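4. Surface Clearance and Object Placement in Home Work Corners

4.1 Setting and materials

The second part of the study dealt with tabletops that serve as desks in rooms not designed as offices. Fifty-three households in the Pendale district took part. Each household had one surface used for writing, reading or screen work on most days, and each agreed to leave that surface in its usual state until the first visit. Surfaces used mainly for meals were left out unless the household also kept a lamp on them permanently.

Objects were entered in the inventory under the Culia scheme, which sorts by use and not by material. The scheme has 11 classes, of which four account for most of what is found on a desk: lighting, paper, containers and decorative items. A potted plant is decorative under Culia whether it is live or dried. A lamp and its cable are entered as one object with two footprints, the first being the base and the second the area the cable crosses between the base and the edge of the surface. Earlier work with the Dumlao checklist recorded only the base, and its clearance values are therefore not directly comparable with ours.

In total, 1,171 objects were entered at the first visit. Items inside closed drawers were not counted. Items on open shelving were counted when the shelf could be reached from the normal working position, and were then listed separately from those on the tabletop.

4.2 Wall-side placement

Objects that are rarely handled tend to move toward the wall. This was expected from the pilot visits and held for nearly all of the surfaces examined. The strip along the wall held plants, boxes, framed pictures and small ornaments, while the strip nearest the chair held paper and whatever was in use. The middle of the table was the most variable area and the one that changed most between visits.

The type of wall had some bearing on the result. Against plain plaster, residents often mounted a shelf and moved ornaments up to it. Against exposed brick, mounting was less common, and where a shelf was present it was usually a single unit placed to one side. Figure 4 gives a case in which the decorative class is split between the two levels, with a figurine and a dried arrangement on top of the shelf unit and a flowering plant in a pale pot on the tabletop against the brick.
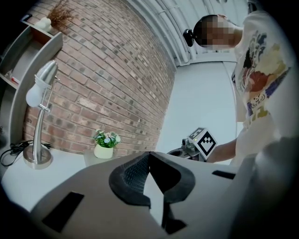 Figure 4. Tabletop at a brick wall, with open wall shelf, desk lamp and potted plant. The lamp cable lies on the surface to the left of the base.

One resident objected to the decorative class as a whole, saying that the plant on her table had a use, as it stopped her from stacking mail in that spot, and that a scheme sorted by use should have a place for it. Similar remarks were made in two other households. The class was kept as defined for the present analysis, but the objection is taken up again in Section 6, where a "placeholder" use is considered.

4.3 Lamps and cables

The lamp was the object with the greatest effect on usable area. Lamps with a circular base took up little room by themselves. The larger loss came from the cable, particularly where it was longer than the distance to the outlet required and the excess was left coiled on the table. Paper was seldom laid over a coiled cable, even when the cable was thin enough to allow it, so the whole area of the coil was treated as occupied.

Three cable conditions were distinguished: routed behind the table, straight across the surface, and coiled or looped on the surface. Assignment was made by eye at the start of each visit, before any object was touched. A cable that left the surface over a side edge was assigned by the shape of the part still on the table, wherever the outlet happened to be. Clamp lamps were assigned in the same way, with the clamp taking the place of the base.

After the first inventory, households were given a Bikeck cable clip and a printed sheet with instructions for fixing it under the rear edge. Use of the clip was optional. Where the table stood flush against the wall, fitting it meant pulling the table forward, and several residents declined for this reason. In those cases the excess cable was gathered with a tie and left at the corner. Both outcomes were coded as treated, a decision that probably understates the effect of the clip when properly fitted.

4.4 Clearing procedure

Clearing followed a fixed order. Loose paper was removed first, then containers, then decorative items, and the lamp was moved last. Each object was set on a tray in the order of removal, and the bare surface was wiped and measured. The resident then returned whatever was wanted to whatever position was preferred, without advice from the visitor. Objects not returned within the visit were listed as displaced, together with the place to which they had been taken.

Wall shelves were not cleared. Any object moved from the table to a shelf during the return phase was entered as a transfer. A shelf with open compartments can take such transfers easily, and its lower compartments are often out of the resident's direct view while seated, so small items placed there were checked again at the second visit. Where an item had gone back to the table in the meantime, the transfer was canceled and the object restored to its original class and strip.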